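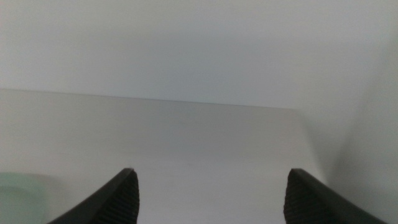

Let the Kids Read the Bad Dog Books

My library has a shelf of children's books about dogs, and I have read most of them out loud at least once. I run the Saturday-style story hour at the Stotthorpe branch, except ours is after school, and for two years the children have brought a dog book more often than anything else. I have opinions about these books now, and one of them is that we are too careful about which ones we hand over.

The books I'm talking about are the ones where the dog behaves badly. He bites the mailman, or he eats the birthday cake and has to go to the vet. In one of them, a self-published paperback called Saha, the dog is given back to the people she came from, and she stays given back. Parents complain about that one. I have had it returned to me with a note tucked in the front asking that it be moved to the adult side.

I don't want to move it. I think it is a fair book and I think a seven-year-old can manage it.

Most dog stories for this age are built the same way. A child wants a dog, the parents say no, the child proves something, and the dog arrives with a bow on. The last page is the dog asleep on the bed. I like those books fine. But the dog in them never costs anything and never needs to go out at six in the morning in the rain. A child who has read 16 of these has learned a good deal about wanting a dog and very little about having one.

Saha begins on the day the dog comes home. The family is busy. The girl forgets to fill the water bowl and her brother fills it and is angry with her. The dog chews a shoe, then a chair leg, then the strap of the father's work bag. The parents argue in the kitchen, and the girl listens from the stairs. No one in the book is cruel. They took on more than they could do, and by page 60 they know it. The woman who raised the dog drives over and picks her up, and she is kind about it, and the girl cries in the driveway.

The usual complaint is that it's too sad. It is sad. I read it to a group in March and two of the children cried, and then we talked for longer than we have talked about any other book this year. They wanted to know who should have filled the bowl. One boy thought the parents should have asked the woman for help sooner. A girl who has a dog at home told us what he eats, how much, and at what time, and the others listened to every word of it.

The other complaint is that it teaches children that a dog can be sent back. I take this one more seriously. Some families do treat a dog that way, and I wouldn't want a book to make it look easy. But the book doesn't make it look easy. The girl keeps the collar in a drawer and can't open the drawer. I'd say that does more for the next dog than a poster about responsibility.

I also think we owe something to the people who write these. Birgit Kramer wrote Saha after fostering dogs for years, paid for the printing herself, and sells it from a table at the Zastport book fair. She doesn't have a publisher to tell her that the ending should be changed. A publisher would have told her. There would be a second dog on the last page, a puppy probably, and everybody would be happy, and I would have one more book exactly like the others.

It isn't perfect. The middle drags, and there is a chapter about a camping trip that could come out. The drawings are small and gray, and the children in the back row can't make them out. I would still put it in front of any family that is thinking about a dog, and I'd ask the parents to read it too.

So it's staying on the low shelf. If you don't want your child to take it home, that's your decision to make, and I will help you find something gentler. Please don't ask me to make it for everyone else.

Posted in: Books & Reading, Kids, Pets

3 comments

marlow_t
We read this one last fall. My daughter was upset for a night and then made a feeding chart for the cat. She still uses it.

Dee from Govport
I'm one of the parents who didn't care for it. I understand your point but six is not seven, and the cover looks like a picture book for little ones. A sticker with an age on it would help.

paperback_nan
The camping chapter was my grandson's favorite part! Leave it in.

Contact the branch | © 2025 Stotthorpe Reading Notes | Back to top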